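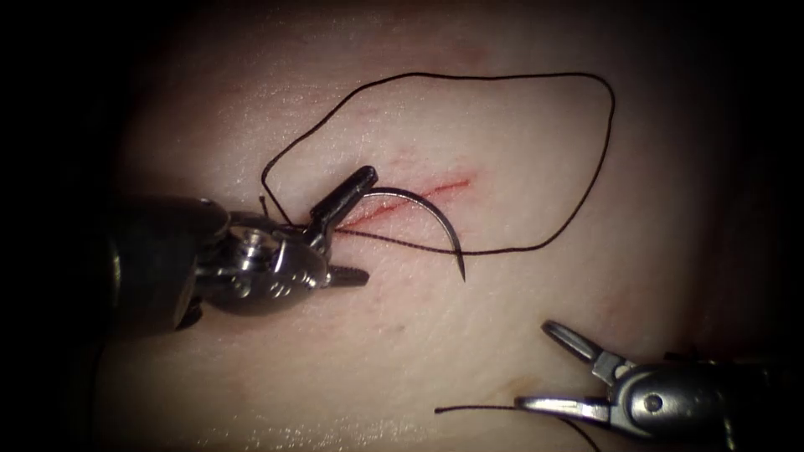 How Your Skin Repairs Itself

A guide for young readers from the Tendstead Museum of Health

Skin is the largest organ of the human body. It keeps water in, keeps germs out and helps the body stay at the right temperature. Skin is also damaged more often than any other organ, by paper, gravel, thorns and kitchen graters, and so the body has a very good way of mending it.

What is skin made of?

Skin has two main layers. The outer layer is called the epidermis. Its cells are made at the bottom and slowly pushed upward, and by the time they reach the top they are flat, dry and dead. These dead cells rub off all day long.

Under the epidermis is the dermis. It is thicker, and it holds blood vessels, nerves, sweat glands and the roots of hairs. Tough threads called collagen run through it and make it strong. Beneath both layers lies a cushion of fat.

A very shallow scratch may not bleed at all. The epidermis has no blood vessels of its own, and bleeding begins only when the dermis is reached.

Stage one: stopping the blood

When a blood vessel is cut, it squeezes itself narrower. Tiny pieces of cells called platelets then stick to the damaged place and to each other. A protein called fibrin forms a net of threads over them – this is a clot. When the clot at the surface dries, it is called a scab.

Stage two: cleaning up

White blood cells travel to the wound. They swallow germs and bits of dead tissue. Extra blood flows to the area, and the skin may look red or feel warm, sore and swollen for a few days. Doctors call this inflammation.

Stage three: building

New skin cells creep in from the edges of the wound until they meet. Below them, other cells make fresh collagen, and new blood vessels grow. A wound with its edges close together has only a small gap to fill. For this reason a doctor may close a deep cut with stitches, strips or special glue.

Stage four: growing stronger

The surface may be closed in a week or two, but the work underneath can go on for a year or more. The new collagen is slowly rearranged. If a scar forms, it usually fades with time. A scar has no hairs or sweat glands.

Caring for a small cut

Tell an adult. Wash your hands, then rinse the cut under clean running water. Press on it with a clean cloth until the bleeding stops, and cover it with a bandage. Change the bandage every day and leave the scab alone.

An adult should call a doctor if a cut is deep, is dirty, was made by an animal or will not stop bleeding.

Words to know

Collagen – strong threads that support the skin
Dermis – the inner layer of the skin
Epidermis – the outer layer of the skin
Platelets – tiny pieces of cells that help blood to clot

Text by Naheed Mughal. Suitable for readers aged 11 to 13.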